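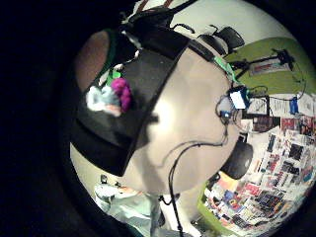

Head rig seen from the gripper camera, cable hanging in front of the chin.

Aug 24, 2023

Second set of notes on Trisus, the head rig and hand-held gripper pair I have been putting together at Firkeck since April. The first set covered the gripper jaws and the trigger linkage. The jaws have not changed. The head side has been rebuilt twice.

The current layout is a wide black band round the head, with a strap coming off it towards the right side. The sensor box sits on that strap just below a wrap of green tape. I had it further back to begin with, on a printed clip, and the clip worked loose every time the strap was adjusted. Tape is uglier and holds better. If the position survives another month I will draw a proper bracket with a lip on the lower edge.

The cable is the weak point. It leaves the cluster at the side of the head, loops outwards and drops down the front. That is fine when standing still and a nuisance when reaching across the body with the gripper, as the loop catches on the forearm. I have tried three routes:

Over the top of the band and down the back. Tidy, but the plug takes a sideways load whenever the wearer looks down.

Along the band and behind the ear. It fouls the earpiece.

Down the front with slack. The current one. It needs a clip at collar height, which I have printed but not fitted.

A thinner cable would help with all of them. Lương had one in the catalogue that looked right, and the sample was stiffer than the one it was meant to replace. It has gone in the spares drawer.

Timing took most of last week. The gripper and the head sensor keep separate clocks, and Finetti (my logging script, on its second rewrite) lines them up afterwards from a sharp tap given to both at the start of a run. One tap was not enough. Over a run of 600 seconds the two drifted far enough apart that a grasp showed up in the gripper log before the hand had reached the object. I now tap at both ends and stretch one log to fit the other. The remaining error is small enough to ignore at the speeds I am working at.

I also raised the head sensor from 400 to 1000 samples a second, on the theory that the tap would be easier to find. The tap was easier to find. The files grew to match and the little computer began dropping blocks of data when its buffer filled, so it is back at 400 until I have written the log out in larger chunks.

Lợi Nghiêm wore the whole thing for an afternoon and complained about weight on one side. Fair enough. The box, its cable and the mount all hang off the right, and nothing on the left balances them. I could move the battery across, at the cost of another wire over the band. A dummy weight would be simpler and feels like cheating.

Still to do:

Fit the collar clip.
Larger write chunks, then try 1000 again.
Softer trigger spring. The present one is tiring after five or six runs.
Find out why the gripper log sometimes starts with a row of zeros. Finetti skips them for now, and I would like to know where they come from before I rely on that.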